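Notes from the Morkitz Open Day at Cirkthorpe

Saturday, July 2, 2022

I attended the open day held by Morkitz at its Cirkthorpe premises this week, at the invitation of Sarla Rana, who is responsible for the handling cell and who had written to a number of us in the packing trade in May. The invitation was addressed to persons with an interest in the boxing of delicate goods. As readers of this blog will know, I have worked in confectionery packing for most of my career, and I was glad to accept.

The premises are a former bedding works on the Betstead road, and the older signs are still up along the side of the building. Visitors were asked to report to the front office, sign the register and leave bags in the cloakroom. Parking was limited. I would advise anyone attending a future event to come by the Betstead bus, which stops at the gate.

We were divided into parties and taken through in turn. The first half hour was given over to a talk in the upstairs meeting room, and the remainder to the cell itself. I shall deal with the talk briefly. It set out the history of the firm, its earlier work on the sorting of bathroom fittings, and its reasons for moving towards food. There was rather a lot on the fittings. The part I had come for was the Kushwaha programme, which is the name Morkitz gives to its work on boxed chocolates and jellies, and this occupied the last few slides.

The difficulty was put to us plainly. A box of assorted confectionery is almost the worst thing one can ask a machine to fill or empty. The pieces differ in shape, in surface and in firmness. A glossy chocolate marks at a touch, and a jelly gives when it is held. The foil cup in which a piece sits will often come away with it, or fold under it on the way back in. People who pack by hand deal with all of this without thinking, and find it very hard to explain how they do so when asked. I have tried to train new starters in this work and can confirm it.

We then went down to the cell. The arm was working at a plain white table, with the confectionery laid out within reach. Our party stood behind a rail on one side, and a screen on the wall gave us the view from the wrist, so that those at the back saw as much as those at the front. 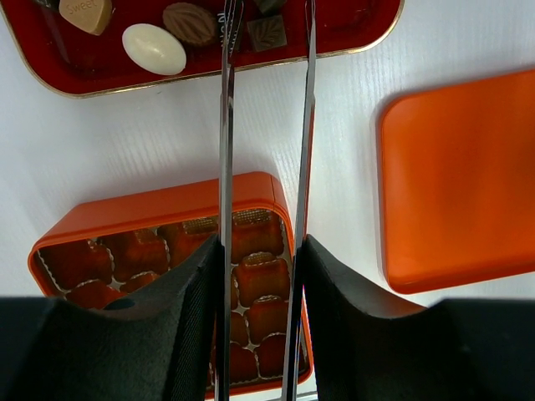

The view from the wrist, with the jellies in their orange box and the chocolates on the red tray.

The choice of goods was a sensible one. The jellies were set in gold foil cups in their compartments, and the tray held chocolates of several kinds, among them a white oval, a milk-brown leaf and a pale one embossed with the word "Sweet". I spent some time considering the oval. A smooth, rounded piece with no edge to take hold of is the one which our own people drop most often, and I should have liked to see it attempted more than once.

Miss Rana explained that each run is directed by an operator, who guides the arm through the task while the movements and the pictures are recorded together. The records are afterwards used to teach the arm to do the same work without guidance. The cell has gathered 2,100 such records since the programme began, of which 700 concern jellies. She told us that the jellies had been given so large a share on account of the foil cups, which had caused more trouble than the sweets themselves. I was pleased to hear it said openly. A good deal of what one is told at events of this kind concerns the successes.

Four tasks were listed on the card we were given: removing a single piece and placing it on a tray, returning a piece to an empty cup, taking off a lid and setting it down, and closing a filled box. Our party was shown the first three. The fourth was described to us but not demonstrated, and I understand that it is still being worked upon.

The removal of a single piece was carried out slowly. I make no complaint of that. The fingers came down on either side of the piece, closed, waited, and lifted. On one attempt the foil cup came up as well and the operator put both back and began again. On another, the piece was set down a little to one side of where it had been intended, which would not matter on a tray but would matter a great deal in a box. A gentleman beside me timed several of the attempts with his watch and was disappointed. I did not share his view. Speed is the last thing I would ask for at this stage, and I have seen fast machines reduce good chocolates to scrap.

The returning of a piece to its cup was the more interesting of the two. The walls of a foil cup are thin and will bend inwards if a finger brushes against them, and the piece must be released low down, with little room at the sides. Two attempts were made for our party and one of them was, in my opinion, as good as a person would have done. The other left the cup crushed along one side. The operator, a young man whose name I regret I did not take down, was most patient in answering questions between attempts.

Lids and empty containers were a separate matter, and were dealt with towards the end of our time at the rail.

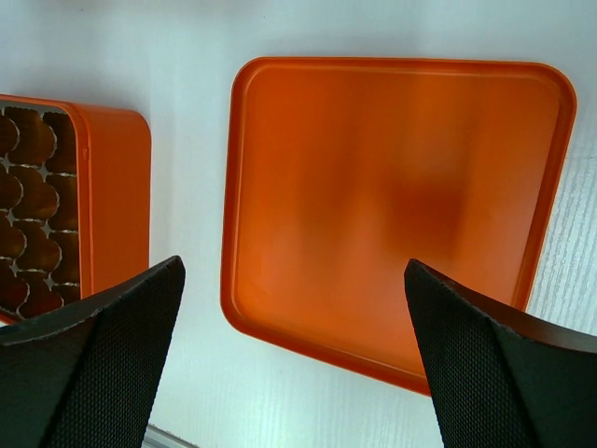 This page was last changed on the evening of the visit.

I had not given much thought to lids before this visit. In hand packing they are the easy part of the job, and are generally given to whoever is newest on the line. For the arm they present difficulties of their own. A glossy surface returns the light, and the pictures on which the system relies may then show a pale streak or a dark patch where there is only smooth orange. We were told that reflections of this sort had at first been mistaken for objects. The glossy finish has been kept on purpose, as it is what customers will send, and I think that the correct decision.

There is also the question of what an empty compartment looks like. The lining of an empty cup catches the light along its rim and can appear, to a camera looking from above, much like something sitting in it. Miss Rana said that the cell now makes a number of runs with empty liners so that the system may learn the difference. I asked whether the colour of the foil made any difference. She replied that it did, and that the darker linings had needed records of their own.

I should say a word on the fingers, as several readers wrote to me after my last post on grippers. Up on the screen one could make out the texture of the black pads quite clearly. I enquired about cleaning, which is always my first question where food is concerned, and was told that the goods handled in the cell are not sold or eaten. A production version would need pads that can be washed down between batches, and Morkitz accepts that this work has yet to be done. I would want to see it finished before I recommended anything of the kind to my own employers. A fine pattern which gives good grip will also hold sugar.

Refreshments were served in the meeting room afterwards. I took the opportunity to speak with Miss Rana for a few minutes about the employment side, on which I have been asked to comment more than once. Her position was that the arm is meant for the repetitive filling of small orders, which many firms find hard to staff before the holidays, and that assortments made up to a customer's wishes would remain with people for a long time to come. I record her answer as she gave it. My own view is more cautious – I have heard similar assurances about other machines – but on the evidence of what I watched, no hand packer need be anxious this year or next.

There were some points on which the day could have been better arranged. The talk ran over, which left the last party with a shortened turn at the rail. The printed card gave the tasks in one order and the demonstration followed another. It was also difficult to hear the operator over the ventilation, and a small microphone would have been of great help. I have passed these remarks to the organisers, who received them courteously.

A further open day is planned, for which no date has yet been given. Morkitz intends by then to be able to show the closing of a filled box, and to have tried 3 further styles of liner. Those wishing to attend should write to the Cirkthorpe office and state the nature of their interest. Places will be allotted in the order in which letters are received, and students of packaging are welcome.

I hope to be present, and will report on the lid.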